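About Balletton

Balletton looks after one robot arm. Plenty of firms will sell you a fleet and a dashboard. We set up a single bench cell, keep it in tune, and answer the phone when it starts missing the bowl.

The cell lives twice, once on a real bench and once in simulation, and every change gets tried in the simulated one first. Breaking a rendered table costs us nothing but Haruto's mood.

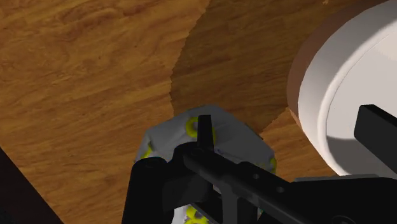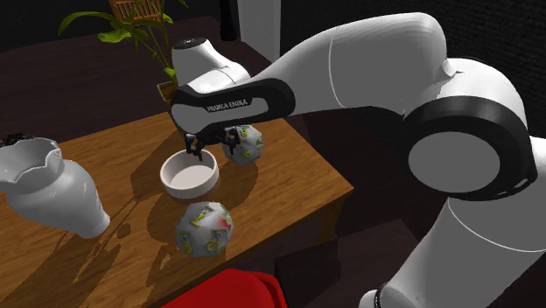 Both views come from the simulated cell.

Ognjen Kolev started the business after a decade of fixing other people's grippers. Lok-yiu Chiang handles calibration and has strong feelings about camera mounts. Haruto Ikeda builds the simulated tables, and Custódio Esteves does the real-world repairs, mostly while lying on the floor.

How we look after a cell

We start at the gripper. Fingers get checked for play, then zeroed fully closed, then zeroed again after someone has bumped the bench. Next come the camera views: one close in at the fingers, one standing back far enough to take in the arm. If the two disagree about where the tabletop is, we stop and sort that out before anything moves.

Then the arm runs our pick test, which we call Kikine. It's 493 short moves, all of them dull. Any move that ends with a finger touching a rim it shouldn't goes in the log, along with the joint angles and a remark from Lok-yiu. The remarks are not for customers.

Small, light, many-sided objects are the usual troublemakers. A block sits where you left it. Something with twelve faces has opinions, and we've spent more of our working lives on grip width than our parents had hoped.

Servicing

Cells on our Prendard plan get two visits a year, the first in June. Custódio checks the cables, retorques the base bolts and listens to each joint with his eyes closed. Between visits, send us your log and we'll replay the fault in simulation before anyone gets in the van.

Please don't adjust the finger offsets yourself. We can always tell.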